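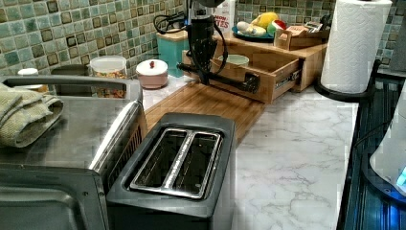 Counter Check, Kitchen 12 – Zapata House

1. Toaster, both slots empty. OK.

2. Towel on top of the toaster oven. Not OK. It is folded nicely, but the top can become very hot. Please hang it on the hook by the sink.

3. Free space behind the toaster. The cutting board lies there. Bamboo can burn, so move it before somebody makes toast.

4. Drawer of the wooden organizer. Open, with a bowl inside. Close it after use – the metal rail is at the height of a child's hand.

5. Plate on top of the organizer. Accepted, the food on it is toy food. Keep it away from the edge.

6. Cords and outlets. Not checked this time.

Points 2 and 3 to be corrected before the next check in March. Form 139, Perner.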